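4. Reproducing the Bavcombe Result in Simulation

Follow this section if you want to check for yourself the claim that a policy trained on rendered rooms alone can handle bars and rods as well as one trained on real data. We think the claim is weaker than it sounds. The steps below will let you decide.

4.1 Before you start

You need Gavar installed (see Section 2) and the Foulkes scene pack unpacked in your working folder. Allow up to 3 hours for a full run on a single graphics card.

Caution: Do not use the Domcombe settings file that ships with the pack. It switches off shadows, and the published scores are much easier to reach without them.

4.2 Checking the wrist view

1. Load the bathroom scene and open the wrist camera window.
2. Set the seed to 283.
3. Close the gripper on the rod and stop the simulator.
4. Look at any shadow edges near the rod. If you see sawtooth notches, your shadow map is too coarse.
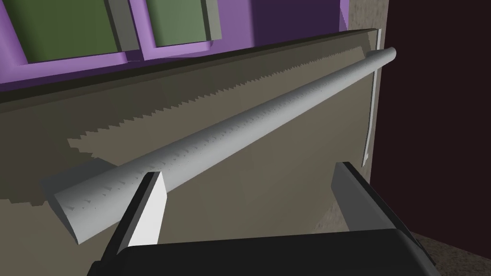

Rhun Mostyn

Jagged shadows may sound like a small matter. I don't think they are. A policy can learn to follow the notches as easily as it learns to follow the rod, and its score will look fine until you change the light. The original write-up tests one light position. Run yours with at least two.

5. Raise the shadow map setting one level and repeat step 3. Save both sets of frames.

Note: If the score drops when the shadows get smoother, write that down. Please don't tune until it comes back.

4.3 Setting the start pose

6. Reset the scene and switch to the head camera.
7. Load the two-arm start pose. Open the right gripper.
8. Leave both arms still until the joint readout settles, then save the pose under a new name. Gavar overwrites the old file without asking.

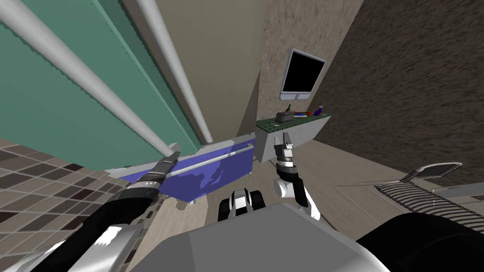
9. Repeat with the second head tilt. The method is supposed to cope with small changes in view, so keep every other setting as it was.

Caution: The reset button restores the arms but leaves the head where it is. I lost a full set of 338 trials this way in October, and the log gave no warning.

4.4 Running the trials

10. Set the trial count to 800 and turn random object placement off for the first pass.
11. Start the run. Check the log for grasps marked "contact only." The scoring script counts these as successes, and you should count them as failures.
12. Turn random placement on and run again with the same seed. 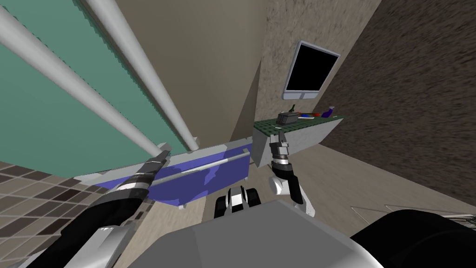
Scores from the two passes should be reported side by side. The published table gives only the average, which hides how far the second pass falls. Distractor objects are a further problem. With the small purple bottle at the right end of the green-tiled counter and the dark gray box at the left, an arm that always heads for the same spot can look as if it has understood the request. Swap the two and run the trials once more before you believe any number, including mine.

13. Export the logs with the settings file attached. A score without its settings can't be checked.

Note: If your results match the published ones with shadows on and contact-only grasps removed, send me the logs. I haven't managed it yet. Known faults in the scoring script are listed in Section 6.

Section last revised 24 Feb 2020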